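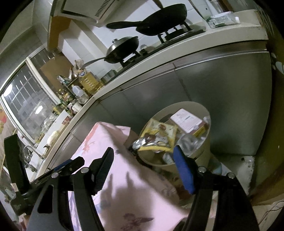 *Hand-held gripper in a kitchen, jaws open on either side of a pink flowered cloth.*

**The Haltier hand gripper** is a two-jaw tool you carry around and work by hand, and the finger positions you record with it get played back later on an arm. I look after the ones we keep at Clerville, so most of this article comes from my own bench, with a good deal of help from Dean Dunmore's notes (thanks, Dean!). Please add to it if yours behaves differently.

## Parts you'll be dealing with

Each jaw is a black arm on flat linkage plates, and the plates turn on round silver pivot screws. Those screws are where I spend most of my time. The left finger has a grooved black face, and the right one carries a tall blue rubber pad on its inner side. Our older set at Gutamcombe came with different pads, so check what you have before ordering spares.

## Setting up

Wipe the pad and the grooved face with a barely damp cloth and let them dry. Then open and close the jaws slowly a few times with nothing between them. You're feeling for a catch near the end of travel, and if you find one, go to the pivots first.

Zeroing comes next. Close the jaws gently, hold them there and save the reading. Ours sits at 1,350 closed and 2,556 fully open, but those numbers belong to our tool and yours will have its own! Write them on a bit of tape inside the case lid. I do the whole thing three times and keep the middle reading.

## Pivot screws

Too tight and the jaws drag, too loose and the fingertips wander sideways. I snug each screw down until the linkage just starts to feel stiff, then back it off by a hair. Do the left and right sides alternately. MacAulay's shop sheet says to use thread locker on all of them, and I tried that for one winter and regretted it when I had to strip the thing down in November. A tiny dab on the outer screws has been plenty for me.

## Pads

Rubber gets shiny with use, and then thin fabric starts slipping (a light cotton cloth is my usual test piece, folded once). A few strokes with fine sandpaper will bring the surface back. After two sandings I replace the pad. Peel the old one slowly from the top, clean off every scrap of glue, and leave the new one clamped overnight. Zero again afterward, even if the pad is supposedly the same thickness.

## Storage

Jaws open, always. I left a set closed in its case over a long break and the rubber took a dent that never came out.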